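Aus der Rubrik "Brauchen wir das?"

Geriffelt, halb offen, 229 Euro: das Schränkchen mit der Schiebetür

Seit dem Februar liegt in meinem Postfach jede Woche mindestens eine Mail mit dem Wort "Reeded" im Betreff, wahlweise auch "fluted" oder "ripple". Gemeint ist immer dasselbe: eine Scheibe mit senkrechten Rillen, durch die man etwas sieht, aber nicht genau, was. Meine Großmutter hatte so etwas in der Badezimmertür und hätte es gern gegen eine richtige Tür getauscht. Jetzt sitzt es vor Kleinmöbeln und kostet Aufpreis.

Ich habe mir das Modell Nokura vorgenommen, ein kleines Holzschränkchen, das Ideck für Anrichte, Schreibtisch und Kommode verkauft. Eine Hälfte ist mit einer gerippten Schiebetür verschlossen, die andere bleibt offen, innen gibt es zwei Ebenen. Der Hersteller nennt das "zeigen und verbergen in einem Möbel". Klingt gut, und ich war trotzdem misstrauisch, denn meiner Erfahrung nach heißt das in der Praxis: Man zeigt, was man nicht zeigen wollte, und findet nicht mehr, was man verborgen hat. 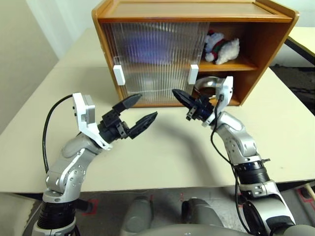
Mit dem Verbergen ist es nämlich so eine Sache. Die Werbung arbeitet gern mit Keramik in Sandtönen, mit gefalteten Leinentüchern, mit Dingen also, die man gar nicht verstecken müsste. Die verschwimmen hinter den Rillen zu einem freundlichen Beige und alle sind zufrieden. Sobald aber etwas Farbiges im Schrank steht, kippt die Wirkung. Der blauviolette Fleck oben hinter der Scheibe ist so ein Fall: Die Form ist weg, die Farbe ist noch da, und ich ertappe mich dabei, dass ich gerade dort hinsehe. Das Plüschtier im offenen Fach daneben nimmt man zur Kenntnis und ist fertig damit. Der Fleck dagegen beschäftigt einen. Wer seine Ladekabel, die Medikamente und die Tüte mit den Ersatzknöpfen dahinter verstauen will, sollte sich also überlegen, welche Farbe die Sachen haben. Oder eine neutrale Schachtel dazukaufen, und dann hätte man auch gleich ein offenes Regal nehmen können.

Hala El Khatib richtet für andere Leute Küchen und Arbeitszimmer ein und kann mit meiner Nörgelei wenig anfangen. Sie hat mir am Telefon erklärt, ich würde die Scheibe mit einer Wand verwechseln. "Du willst nicht, dass etwas verschwindet, du willst, dass es leiser wird", so ihr Satz, den ich mir aufgeschrieben habe, weil er mich geärgert hat. Ihr Rat: Helles nach unten, wo es ohnehin undeutlicher wirkt, und auf die obere Ebene nur Dinge, bei denen man mit der Farbe leben kann. Ich habe es ausprobiert. Es ist besser geworden. Gut ist es damit noch nicht, denn in meinem Haushalt sind die hellen Dinge die schönen, und die hätte ich gern auf Augenhöhe.

Nun zum Holz. Warmes Orangebraun, an manchen Stellen eher honigfarben, das muss man mögen. Auf einer cremeweißen Fläche sieht es freundlich aus, neben der Eiche, die bei mir überall steht, wirkt es wie ein Gast, der sich beim Anlass vertan hat. Im Onlineshop heißt der Ton "Natur". Ich hätte gern gewusst, welche.

Mehr interessiert mich bei solchen Möbeln ohnehin, wo die Schrauben sitzen. Der Katalog dreht sie zuverlässig weg, zu Hause dreht sich der Schrank dann um, sobald man einmal quer durchs Zimmer umstellt.

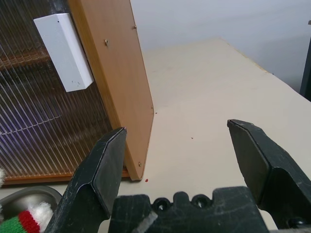 Orangebraunes Furnier mit vier kleinen Metallschrauben, dahinter das klare gerippte Kunststoffpaneel.

Sichtbare Schrauben finde ich gar nicht schlimm. Ich finde sie sogar beruhigend, man kann sie nachziehen, und das wird man vermutlich müssen. Was mich stört, ist das Wort "Glas", das im Newsletter von Ideck dreimal in der Überschrift auftaucht ("Glas-Look", "wie Glas", "Glasgefühl") und im Kleingedruckten kein einziges Mal. Die Scheibe ist Kunststoff. Dagegen spricht bei einem Möbel dieser Art wenig: Sie ist leicht, und wenn Kinder im Haus sind, will man es vielleicht gar nicht anders haben. Nur soll man es dann eben hinschreiben. Rillen in Kunststoff sammeln außerdem Staub, und zwar in jeder einzelnen Furche. Mit einem trockenen Tuch quer darüberzuwischen bringt nichts, es muss ein weicher Pinsel sein, von oben nach unten, und danach ein leicht feuchtes Tuch in derselben Richtung. Ich habe das zwei Wochen lang brav gemacht und dann aufgehört.

Die weißen Griffe sind der nächste Punkt. Es sind schlichte Riegel, gut zu fassen auch mit kalten oder steifen Fingern, das muss ich anerkennen. Aber Weiß an einer Stelle, die ausschließlich dazu da ist, angefasst zu werden? Graue Spuren sind da eine Frage der Zeit. Bei mir haben sie sich mit Spülmittel lösen lassen, ein paar sind geblieben. Eine Version in Schwarz oder im Holzton führt Ideck nicht. Die Konkurrenz übrigens schon: Shawky bietet ein ähnliches Schränkchen mit eingefrästen Griffmulden an, an denen gar nichts vorsteht. Dafür klemmt dort die Tür, jedenfalls bei dem Stück, das ich im Laden in der Hand hatte, und der Verkäufer meinte, das gebe sich. Ich glaube solchen Sätzen nicht mehr.

Apropos Tür. Ideck verspricht "bis zu 2.000" Schiebevorgänge ohne Nachjustieren. Das liest sich üppig, bis man es mit dem Alltag vergleicht. Wer morgens die Teedose herausholt und wieder hineinstellt, schiebt viermal, und abends dasselbe noch einmal. Dann ist die Zusage in weniger als einem Jahr aufgebraucht. Und "bis zu" ist ohnehin eine Formulierung, bei der ich die Hand auf den Geldbeutel lege. Auf meine Nachfrage, wie gemessen wurde, kam ein Link auf die Produktseite, die ich schon kannte.

Bleibt die offene Seite, und die hat mich tatsächlich ein wenig versöhnt.

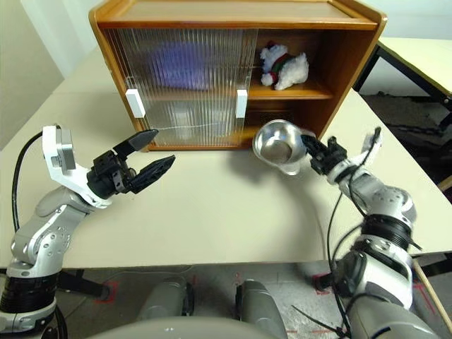

Links die gerippte Tür mit weißen Griffen, rechts das offene Fach mit der kleinen Plüschfigur.

Oben eine einzelne Figur, unten Dunkelheit: So steht das Fach am besten da, und leider hält es niemand durch, den ich kenne. In einem offenen Fach an Griffhöhe landet innerhalb weniger Tage der Hausschlüssel, dann die Post, dann der Kassenzettel, den man noch braucht. Hala El Khatib schwört auf die Regel "ein Ding pro Brett", und das Ding darf ruhig albern sein. Etwas Weiches, Weißes mit rot-grünem Streifen, das nach Weihnachten aussieht, tut dem strengen Rillenmuster gut, das gebe ich zu. Ich würde es im März trotzdem austauschen. Sie nicht. Wir haben das nicht weiter vertieft.

Noch eine Kleinigkeit, die im Prospekt fehlt: Oben hat das Schränkchen eine leicht erhöhte Kante. Dadurch wird der Deckel zur Ablage, von der ein Stift nicht so schnell herunterrollt. Dadurch wird er aber auch zum dritten offenen Fach, und was daraus wird, steht im Absatz über die Kassenzettel. Bei Delstead, die das Prinzip schon länger im Programm haben, ist der Deckel glatt und schließt bündig ab. Das ist weniger praktisch und sieht bei mir nach einem halben Jahr immer noch ordentlich aus.

Wer sollte das Nokura also kaufen? Leute mit wenigen Sachen in ruhigen Farben. Leute, die gern mit dem Pinsel Staub wischen. Leute, denen 229 Euro für ein Möbel, das selbst auf einem Möbel steht, nicht zu viel vorkommen. Mir kommt es zu viel vor, für die Hälfte würde ich mit mir reden lassen. Ich behalte das Testexemplar noch bis zum Ende der Rückgabefrist, hauptsächlich wegen der Teedose, für die ich bisher keinen anderen Platz habe.

Wer schon Rillen im Haus hat und mir widersprechen möchte: gern, einfach auf diese Ausgabe antworten. Besonders interessieren mich Erfahrungen mit der Führungsschiene nach dem ersten Winter, und ob jemand eine Methode gefunden hat, die Furchen sauber zu bekommen, ohne dabei die Tür auszuhängen. Zuschriften zum letzten Thema, den stapelbaren Schuhkisten, lese ich noch, bitte keine weiteren Fotos von eingedrückten Deckeln.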